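4. Washing Up: Sink and Over-Sink Rack

The rack ships flat in the Cutton box, under the leaflet thanking you for buying the rack.

4.1 Placing the rack

1. Rinse the rack before first use. It has been in a warehouse in Plumport and has the smell to prove it.
2. Lay it across the basin, front edge to back. Leave the side nearest the faucet open, or you will be rinsing the rack forever.
3. Press down on both ends. If it rocks, lift it and start over.

Caution: the rack holds up to 90 ounces. A full stockpot is more than that, and so is a cat.

4.2 Rinsing and draining

4. Pull the spray head down before turning on the water – Su-chen Chiang tested the other order for us, and her shirt has recovered.
5. Rinse white dishes on both sides. The underside has a rim too, and it keeps secrets.
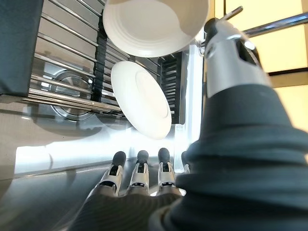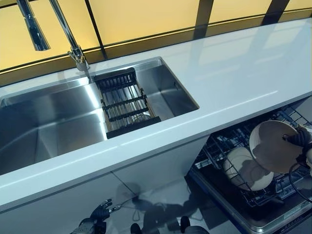

6. Stand plates on edge and turn bowls upside down. Cups go wherever cups go in your house. We've stopped arguing.
7. Wipe the countertop toward the sink. Gloss white forgives nothing, least of all tea.

Note: scouring powder leaves a haze on glossy fronts. Use a soft cloth and patience.

Spare feet for the rack are part 158. Ask for Yutong Gu at the Istum parts desk, mornings only.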